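2019-11-17 作業台まわりの運用規則、改訂の下書き

旧版は単腕のときに書いた文面が残っていて、双腕の台にそのまま当てると読み方が割れる。Guvimoraの作業規則を元に、袋詰め・袋出しの課題で引っかかった箇所から直す。確定版は12月の打ち合わせに出すので、用語の揺れはそこまで放置する。

## 1. 把持の判定

旧版の文は「対象物を把持したら持ち上げる」のみ。把持の定義がない。操作者ごとに判断が違い、後からラベルを付ける側でも違う。同じ動作に別のラベルが付いた記録が混じっており、再ラベルの工数が無視できない。

改訂案:

- 把持は「両指が対象物に接触し、指の開度が指令値より大きいところで止まった状態」とする。
- 上の状態が確認できるまで鉛直方向の移動を始めない。
- 手首カメラで対象物と指の境界が見えない場合は「未確認」と記録する。「成功」に寄せない。
- 1回の閉動作で別の物が指の間に入った疑いがあるときは、対象物の名前の後に「重なり」を付ける。

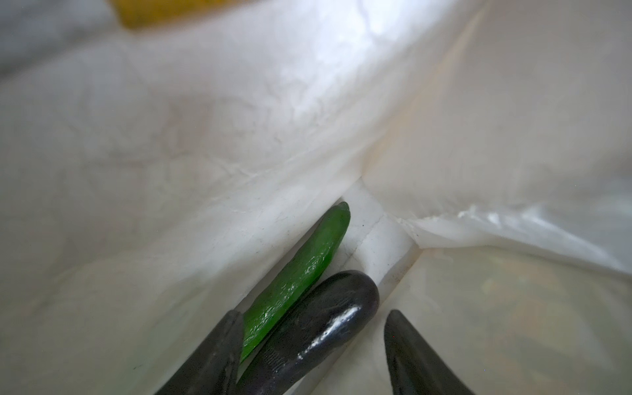

判定基準で一番もめるのは、開度だけで把持を決めてよいかという点だ。開度は何かが挟まっていることしか教えない。袋の中では対象物、隣の物、袋の膜のどれでも同じように指が止まる。手首側の映像を併用する場合も、なすに似た暗い色の物が緑の細長い物に一部かぶさっているような配置では、緑の方は細い帯しか残らず、接触の有無を輪郭から読むのは無理がある。指も濃い色なので、暗い物との境界は照り返し頼みになる。こういう記録には「重なり」を必ず付ける。どちらを狙っていたかは映像から推定せず、課題の指示文から引く。

袋の膜の扱いも追加する。膜を噛んだまま引き上げると袋ごと動き、台上の配置が変わる。規則としては次の書き方にする。

- 引き上げの初期は低速に制限し、袋の縁が追従したら停止する。
- 停止後は指を開き、3秒待ってから再接近する。待ち時間は膜の戻りを待つためで、短縮しない。
- 再接近は2回まで。それを超えたらエピソードを打ち切り、理由コード「膜」を入れる。

再接近の上限は緩めてほしいという意見がある。成功率だけ見ればその通りだが、繰り返すほど袋の形が初期条件から外れていく。上限は据え置き。

露出についても一行。半透明の膜は明るい部分が白く寄りやすい。自動露出のままだと手先の進入に合わせて明るさが変動し、フレーム間で見え方が揃わない。セッション開始時に袋を所定位置に置いた状態で露出を固定し、値を記録票に書く。途中で照明を触ったら別セッション扱いにする。

## 2. 双腕の占有領域

旧版には「他方の腕に干渉しないこと」とだけある。干渉の範囲が書かれていないので、実質は操作者の目測に任せている。

改訂案では台上を領域に分け、占有権を持つ腕だけが入れる形にする。

- 袋の開口とその上方は共有領域。同時進入は禁止。
- 棚の前は右腕の領域、台の左端側は左腕の領域とする。
- 共有領域に入る腕は占有を宣言する。解放は、指先が袋の縁より上に出て、かつ水平方向に退避した後。
- 占有していない腕は待機姿勢で停止。微小な追従動作も切る。

待機姿勢は関節角で定義する。手先位置だけの定義だと肘の逃げ方が一意に決まらず、ケーブルの余長にも影響する。Namwoodの台で使っている角度表は取り付け間隔が違うので流用不可。こちらで測り直す。

ケーブルについては、関節の可動端で引っ張られないことを始業時に低速で確認する。確認は各腕単独で行い、2本同時には動かさない。

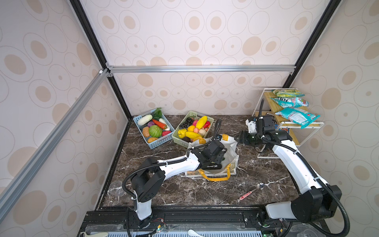
Omadaからは、占有の宣言を操作者に任せる限り解放忘れが必ず出る、領域の出入りは手先位置から自動で取るべきだ、との返事が来ている。加えて、腕の占有だけを決めても台上の物が領域をまたいで置かれていれば意味が薄い、とのこと。

前半は採用する。手先位置での自動判定を主、宣言を従とし、食い違ったら両腕停止。ただし手先だけでは前腕のはみ出しを拾えない。左腕が袋に指を入れると、白い前腕は前縁のレール側から台の中央へ斜めに長く張り出す。この区間を右腕の上腕が横切る経路は手先判定では止まらない。前腕と上腕に簡易な包絡形状を当てて距離を見る必要がある。計算は軽いので制御周期には入るはずだが、未測定。

後半は配置規則として別に立てる。下の3節。

## 3. 台上の配置

開始配置と残置物を分けて書く。旧版は「不要物を置かない」だが、何が不要かは課題で変わるため判定に使えない。

- 開始配置は課題票に列挙したものだけ。列挙のない物は残置物とみなす。
- 残置物を意図的に置く課題では、その旨を課題票に書く。
- 横倒しの容器は「転倒」と記録する。初期状態からの転倒か動作中の転倒かは、開始フレームとの照合で決め、見た目で決めない。
- 転がる物は腕の掃引範囲に入れない。置く場合は向きも指定する。

左腕のそばに透明なタンブラーが横になっている配置は、この規則でいくと課題票を見るまで判定できない。透明体は固定カメラでも輪郭が弱いので、チェック欄を独立させる。棚の手前のスプーンも同じ扱いで、柄の向きまで課題票に書く。袋の持ち手の紐は位置が再現しにくい。開口側に垂らすか外に逃がすかだけ決め、形までは揃えない。

配線も配置の一部とみなす。レール上の細い線と基板は手で触れる高さにあるため、物の並べ替えは必ず両腕を停止し、保持状態を確認してから行う。並べ替え中の遠隔操作側の入力は遮断する。口頭の合図だけで済ませない。

## 4. 始業点検(7項目)

1. 非常停止の動作
2. 保護停止からの復帰手順
3. 各腕の単独低速動作とケーブル余長
4. 指先の摩耗、異物付着
5. 手首カメラの固定と露出値
6. 固定カメラの画角(レールと台の奥が入ること)
7. 課題票と台上配置の照合

順番は固定。前の項目が不合格なら先に進まず、記録票をそこで閉じる。指先は積算1,000エピソードで交換とし、摩耗が見えなくても替える。旧版の「適宜交換」は削除。

## 未決

- 包絡形状の余裕量。Nogueiraの案は安全側に大きく、棚の下段に手先が届かなくなる。段ごとに値を変えるか、下段を課題から外すか。
- 「未確認」と「重なり」が同時に付いた記録を学習に使うか。現状は保留フォルダ行き。
- 両腕停止後の復帰順。占有側を先に退避させたいが、袋の中で止まった場合は膜を噛んでいる可能性があり、単純な後退では困る。指を開いてから後退、の順で試験する。
- 記録票の理由コード表が古い。「膜」を足すついでに、使われていないコードを落とす。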